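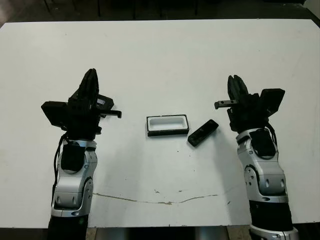

*Test table before a run, with the tray and the black part between the two hands.*

**Drolter 2 grasp planner, review after a few months of use**

Jan 17, 2019

We moved our two-arm setup to Drolter 2 in October. Before that we used Bergeron, which plans each arm separately and leaves you to sort out collisions. Drolter plans both arms together and takes its object poses from any detector. We use Sterkel.

Setup took an afternoon. The robot description imported cleanly, but the thumbs came in with the wrong joint limits and I had to edit them by hand. The config file has 688 lines and most of them never need touching. I would still like the hand settings in a file of their own.

Planning is fast. A pick-and-place plan for one arm takes some 10 seconds on Bergeron with our scene and well under one on Drolter. Starting from fingers up and together, it opens the hand late in the approach, so the wrist stays clear of the tray walls.

Perception is the weak side. Dark parts on a white table segment well, but a low tray with a white inside is harder. Sterkel often returned the rim as four separate strips, and Drolter has no option to merge them. I wrote a small script for that. Long parts lying at a diagonal sometimes get a yaw that is flipped end for end, and the planner then picks the wrong arm.

The log viewer is good. You can step through a plan and see which constraint failed. Version 19 of the Gritau driver is required, and older ones fail with no message at all.

I'm keeping it. Four out of five, and I'd wait for the next release if you only run one arm.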